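4. Gripper comparison on raised surfaces

4.1 Task and apparatus

The second set of trials compares two grippers on the same pair of arms. The first, the Drivine, is a parallel gripper with flat pads and a short stroke. The second, the Pillemer, has two curved fingers that close along an arc and give slightly under load. Both were driven by the Predolia controller described in Section 3, with the same speed limits and the same force threshold. No tuning was carried out between grippers beyond entering the mass and the tool offset of each.

Bowls were chosen for this set after the box trials of Section 3 showed very little difference between the two designs. A bowl can be held by its rim, by its outer wall or from beneath, and the best choice depends on the height of the surface on which it stands. When the surface is close to eye level for the cameras, the inside of the bowl is hidden and the rim is seen as a thin band. The grasp planner then has to work from the outer profile alone. This is the condition examined here. 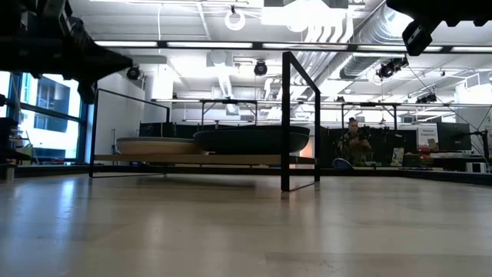 Figure 5. Raised-shelf condition, low viewpoint. A pale wooden piece and a larger dark bowl rest on a shelf carried by a black metal frame. Parts of the robot hardware enter at the upper left and upper right.

Phan Laboratory, Manipulation Group
Technical report, revised 2024-10-24

The low viewpoint has two effects on the input to the planner. First, the top of the shelf is reduced to a narrow strip, so that the plane fit used in Section 3 has few points to work with. We replaced it with a fixed shelf height entered by hand. Second, the two objects in Figure 5 partly overlap in depth, and the boundary between them must be found from colour and shading. The strong difference in tone between the pale piece and the dark bowl makes this easier than it would be with two objects of like finish. Results for the raised shelf should therefore be read as an upper limit on how well the segmentation step performs.

Lighting was left as found in the room. Daylight from the windows at one side and the ceiling lights together give a bright background, against which a dark object stands out clearly but shows little surface detail. Exposure was fixed at the start of each session and was not changed between grippers.

4.2 Procedure

Each trial began with the arms in the rest pose. The planner proposed up to 5 grasps, ranked by expected clearance from the shelf and the upright posts, and the first that could be reached was carried out. The object was lifted, held still, and put back on the shelf. A trial was scored as a success if the object stayed in the gripper throughout the hold and stood upright after release. Contact with the frame ended the trial at once and was scored as a failure, whatever the state of the object.

The full set contains 1,523 trials. Those in which the controller reported a fault before the gripper had closed were kept in the set and marked separately. The first 100 trials with each gripper were run in February on an earlier shelf fitting, and are left out of the comparison of placing error but kept in the comparison of grasp success.

4.3 Observations

The Drivine gripper did best on rims. Its flat pads need only a short length of edge, and the approach from above keeps the fingers clear of the shelf. It did less well when the rim flared outwards, as the pads then met the surface at an angle and the bowl turned in the grip during the lift. Raising the force threshold reduced the turning but led to more slips at first contact.

The Pillemer gripper was less affected by the angle of the rim. Its weakness was clearance. The fingers swing outwards before closing, and close to an upright post the planner often had to pass over the highest-ranked grasp and take a lower one. Shallow pieces were also difficult, as the fingers touched the shelf before they had passed below the widest part of the object.

Placing error followed a different pattern from grasp success. With the Drivine gripper, most of the error lay along the closing direction. With the Pillemer gripper, it was spread more evenly, and a small drop at release was common. The effect of this drop on light objects is taken up in Section 5, together with the results for the wrist-mounted camera.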